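Print | E-mail

8 Dec 2025
Posted by: list moderator, Zistov Proceedings

Subject: Re: Page limits and the October papers

> Could somebody tell me whether the 16-page limit includes
> references? My paper was accepted in October at 16 pages without
> them, and the Lutemik upload form has now refused it twice. The
> second time it told me my abstract was 3409 words long. It is
> one paragraph.

Dear all,

I've had several versions of this question since the weekend, so I'm answering it on the list.

The limit is 16 pages without references. The author guidelines say so on the second page and say the opposite on the fifth, and I wrote both. Please go by the second. A corrected copy will go up once I find out which of us still has the password.

As for the abstract, the form counts everything up to the first heading it recognises, and it recognises very few. If yours says "Introduction" in bold and nothing more, Lutemik will sail straight past it and carry on to your methods. Use the heading style in the Botell template. Typing it larger doesn't help -- I have tried. 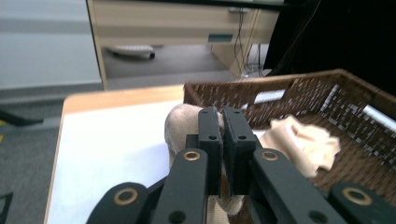 Figures and supplementary files

Figures go in separately, one file each, numbered in the order they are mentioned. The form takes files up to 50 MB. One author has sent a single supplementary table of 838 rows as a picture, which I admired for some time before sending it back.

Captions belong in the main text, after the references. Those of you in the Sakai session were told to put them in the figure files. I'm sorry about that, and if you have already done it, leave them there and we will move them at this end.

Reviewers' comments

Two of you asked whether you must answer every comment. Yes, including the one that only says "unclear". A line number and a short sentence will do. You may disagree with a reviewer, and some of you plainly enjoy it, but please do it in the reply letter and keep it out of the acknowledgements.

Replies to the list, please, unless it concerns your own paper.

Print this message | E-mail this message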